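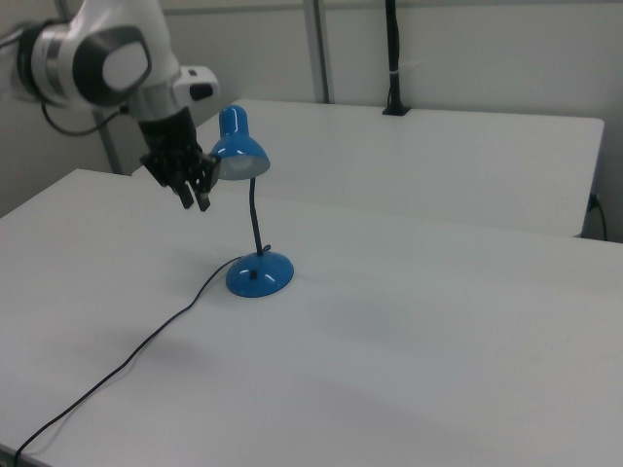 August, cell 2, afternoon

Lamp task, rules pass. Spent the first half of the session on the robot and the second half on the sheet that goes with it, which had fallen behind what we do. Angus has been asking for a version a new person could follow without one of us standing there. Writing down what we settled on and what we didn't.

Cord routing first. The old sheet says "cord clear of workspace" and stops. Rowena and I read that two different ways. She takes it to mean off the table entirely, I took it to mean out of the path of the fingers. We agreed on this wording:

Cord leaves the base on the side away from the approach.
No part of the cord crosses under the gripper at any waypoint.
If the cord hangs off a table edge, nobody stands or walks on that side while the arm is enabled.
Check the cord again after every reset, including resets where the lamp didn't move.

The last one is mine. I skipped it twice today and had to stop and go back.

Speed. Anything within 30 cm of the lamp runs at the reduced setting. Before today we had this as a habit and the number lived in Consolacion's head. It is now in the Tistumus config as well as on the sheet, and the two have to match. If you change one, change the other and initial it. The config will happily accept a higher value with no warning - Marites is going to see if we can lock it.

Contact rules. Base, neck and switch are allowed contacts. Shade is allowed only with pads, never with the finger linkages, and only with the lamp unplugged. Bulb is never a target. I'd like a keep-out volume over the mouth of the shade but the shade tilts, so a fixed box is either too big to be useful or wrong half the time. Angelica suggested tying the volume to the estimated shade pose. Fine in principle, but then the keep-out is only as good as the estimate, and I don't want a safety rule leaning on perception. Left open. For now the rule is that the operator sets the shade by hand, with the arm disabled, and records the angle.

Hands in the cell. Same as for every other task: arm disabled, light checked, say it out loud, then reach in. Pausing the program does not count as disabled. I know this is on the wall outside. It goes on the task sheet too, because people read the task sheet.

Dry runs. Ran the approach with the fingers stopping short of the lamp, then stepped through the waypoints one at a time. Waypoint 11 brings the gripper in beside the shade, and from the operator's chair the two overlap so badly that you can't judge the gap. I had to get up and look from the other side. New line on the sheet: clearance at the shade is checked from two positions before the first full run of a session. If you can't see a gap from at least one of them, treat it as no gap and back the waypoint off.

Logging. The Condent log had 146 entries for this task when I started, and a lot of them say "ok" and nothing else. I went through the stops. Most have no cause written down, so we can't tell a cord stop from a nervous operator. From now on every stop gets a cause, even if the cause is "didn't like the look of it." That one is allowed and nobody has to defend it. Keep raw logs 72 hours before any cleanup so there's time to go back and ask.

Naming, minor: call it the shade, not the head or the hood. All three are in the log and searching is a pain. Base, neck, switch, shade, cord. Marites will fix the old entries when she does the Ham export.

Disagreement to sort out. Rowena wants the second table kept bare for this task. I agree while the arm is running, but we need somewhere for the spare bulbs and the clipboard. Cart outside the line, maybe. Angus to say if we have one to spare.

To do:

Me - rewrite the sheet as revision C, take the old copy down the same day
Consolacion - confirm the reduced speed value against the controller, not just the config
Marites - lock on the speed field, log naming
Angelica - half a page on the shade volume, with what happens when the estimate drops out
Rowena - walk through revision C cold, as if she'd never run it, and mark every place she has to guess

Left the arm parked and disabled at the end, lamp unplugged. The Clillov pads were due for a look and I didn't get to them, so whoever is in first, please check for wear before running anything on the shade.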